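Mar 7, 2021
By Noelia Garrido

Chapter 3
Sharing a Kitchen, Sharing a Bill

When I moved to Zastbridge I had 2000 dollars in savings and three roommates, and I figured the rent would be the hard part. Nope! It was the small stuff. Who pays for dish soap? Who runs the dishwasher half full at noon, when power costs the most? By July we had 49 unpaid little debts taped to the fridge, and I was owed six dollars for a sponge holder (I still want it back).

Economists call this a shared cost problem, and you already know it from home, even if you never gave it a name.

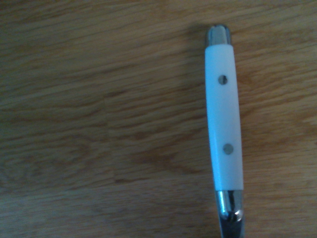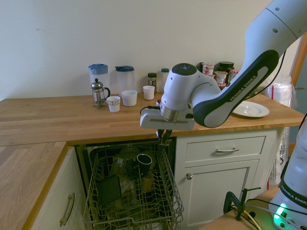
Rivas told me that splitting everything evenly is lazy, and that the person who cooks every night should pay more toward the water and power. I argued for a week. Then I sat down with our bills and a pencil, and we'll do the same with yours in this chapter, starting with the difference between a fixed cost and one that grows each time you use something. Grab an old utility bill if you have one.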